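Dedos finos, copos de plástico e a escolha da garra

5 Sep 2022

Imprimir | Enviar por e-mail

A bancada de manipulação tem dois braços montados num perfil de alumínio e, nas últimas semanas, serviu quase só para uma coisa: decidir que dedos ficam na garra. Tinha três candidatos. O dedo de origem, que vem com o braço Vamley, curto e de ponta larga. Um dedo impresso em TPU, o Messina, com nervuras internas que dobram em torno da peça. E um dedo rígido, comprido e afilado, que desenhei a partir do suporte do Skulalano e a que continuo a chamar "fino" por falta de melhor nome.

A tarefa é arrumar copos. Copos no tabuleiro, copos fora do tabuleiro, copos em fila ao fundo da mesa. Parece trivial até se olhar para o material: paredes translúcidas, relevo facetado, bordos com espessuras diferentes de modelo para modelo. Um copo em pé pega-se por fora sem grande ciência. Um copo deitado rola quando o primeiro dedo lhe toca, e a pega por fora exige que os dois contactos cheguem quase ao mesmo tempo. Com o dedo de origem, a folga entre o copo e o tampo não chega para a ponta passar por baixo. Com o Messina chega, mas a nervura dobra contra a mesa e a garra lê corrente de contacto antes de haver contacto com o copo.

A alternativa é entrar pela boca, com os dedos por dentro. Nesse caso o que conta é o comprimento útil e a largura da ponta, e o dedo fino ganha por construção.

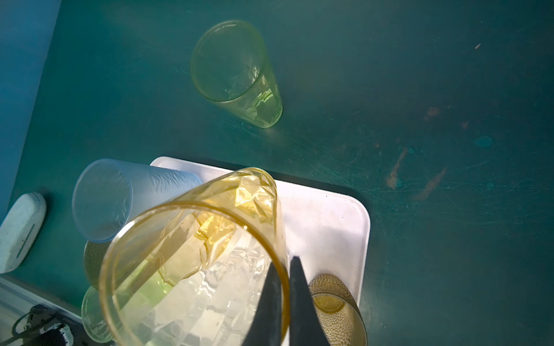

Montagem e controlo

O controlador é o Brarau, ligado aos dois braços por barramentos separados. Durante uns dias tive ambos no mesmo barramento e não recomendo: a latência de leitura da corrente subia quando o segundo braço estava em movimento, e o limiar de contacto deixava de ser repetível. Separados, o comportamento é estável.

O limiar ficou em 1,240 na escala interna do controlador (o Brarau usa vírgula ou ponto conforme a versão do firmware, convém verificar no ficheiro de configuração antes de copiar valores de outra máquina). Abaixo disto, o atrito da própria engrenagem dispara a paragem. Acima, as paredes mais finas deformam de forma visível a olho nu. Para o dedo Messina tive de usar outro valor, por causa da compressão do TPU, e esse valor deriva com a temperatura. Não encontrei um número único que servisse de manhã e à tarde.

A câmara do punho olha ao longo dos dedos. Para copos translúcidos isto tem uma consequência que eu subestimei: a luz que atravessa o plástico forma manchas claras com contornos bem definidos, e o segmentador toma-as por bordos. O problema agrava-se quando há vários copos encostados, porque se vê um através do outro. Reduzir a exposição ajuda no tabuleiro branco e prejudica no tampo escuro. Acabei por fixar a exposição para o tabuleiro e aceitar ruído no resto.

Testei também uma segunda câmara, fixa, com vista sobre a célula toda. Para estimar a pose de cada copo tem resolução a menos. Para decidir qual o braço que avança e qual o copo seguinte é claramente superior, e não depende de a garra estar bem posicionada. Ficaram as duas - a fixa escolhe, a do punho corrige nos últimos centímetros.

Pega por fora, na fila do fundo

A fila ao fundo é o caso em que eu esperava que o dedo de origem compensasse. Copos quase todos em pé, próximos uns dos outros, com a barra de alumínio por trás. A abordagem tem de ser feita de frente e com inclinação, e a largura da ponta passa a ser o parâmetro crítico: se o espaço entre dois copos for menor do que o dedo, o vizinho é empurrado e cai.
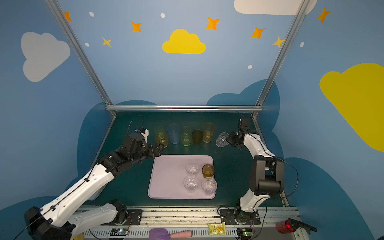 Na prática o dedo de origem derrubou vizinhos com frequência suficiente para eu deixar de insistir. O Messina passa melhor, mas ao fechar abre ligeiramente para fora na zona das nervuras e toca no copo do lado. O fino passa sem tocar, desde que a estimativa lateral esteja dentro de 2 mm. Com a calibração feita de fresco está. Depois de 2,000 ciclos já não estava, e foi preciso repetir o procedimento nos dois braços.

A desvantagem do fino é conhecida de quem trabalha com isto: pouca área de contacto, logo mais pressão para a mesma força. Nos copos facetados a ponta assenta numa aresta e o copo roda sobre ela durante a subida. Colei uma tira de silicone na face interior e a rotação diminuiu bastante. Não desapareceu. A cola que usei começou a descolar na ponta, que é precisamente onde interessa que não descole, e vou tentar moldar a almofada diretamente sobre o dedo.

Um apontamento sobre cabos. O cabo da câmara do punho precisa de um laço com folga para a rotação completa da última junta. Se o laço for curto, o braço perde alcance; se for comprido, roça nos copos quando a garra desce inclinada. Prendi-o a meio do antebraço e deixei o laço virado para cima. Funciona em todas as orientações que uso, com uma exceção perto do limite da junta 6, que excluí no planeador.

Resultado provisório

Fico com o dedo fino nos dois braços. O Messina volta para a gaveta até eu ter objetos mais moles ou mais irregulares, onde a adaptação da forma valha a perda de repetibilidade. O de origem continua a ser o mais robusto dos três e é o que monto quando estou a mexer no controlador e há risco de bater na mesa.

Falta medir a pega por dentro com copos de boca mais estreita. Com a boca larga, a abertura dos dedos contra a parede dá um apoio razoável e o copo sobe alinhado. Com boca estreita os dedos quase não abrem e suspeito que a leitura de corrente deixe de distinguir contacto de fim de curso. Conto ter as almofadas moldadas em dezembro e repito tudo nessa altura, com o mesmo limiar, para os números serem comparáveis.

Os ficheiros do suporte estão na pasta habitual. A versão com furação para o Vamley tem os furos passantes; a outra leva insertos roscados.

Imprimir | Enviar por e-mail

Artigos relacionados
Brarau: separar os barramentos sem refazer a cablagem
Calibração mão-olho com a câmara no punho
TPU ou silicone para pontas de dedo
Segmentar objetos translúcidos: o que tentei até agora
Suporte Skulalano, revisão do desenho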